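**Bresulcombe, June 19, 2022.** The lost-property desk at Mallura has two new arms, and neither of them takes lunch. The robots began sorting left-behind belongings in May, a job that used to eat most of Boglárka Erdős's mornings.

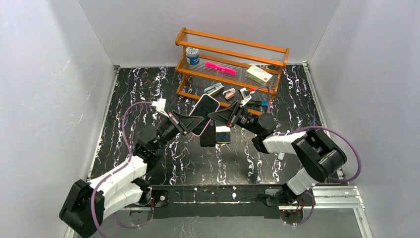
*Phones and staplers at the Mallura sorting table.*

Erdős now spends those hours calling owners, some of whom deny ever having owned a stapler. "I used to have opinions about pens," she said. "Now I have opinions about people."

The desk logged 625 items last month. Her job title is unchanged, as is her pay. Staff have asked for a meeting about the second part.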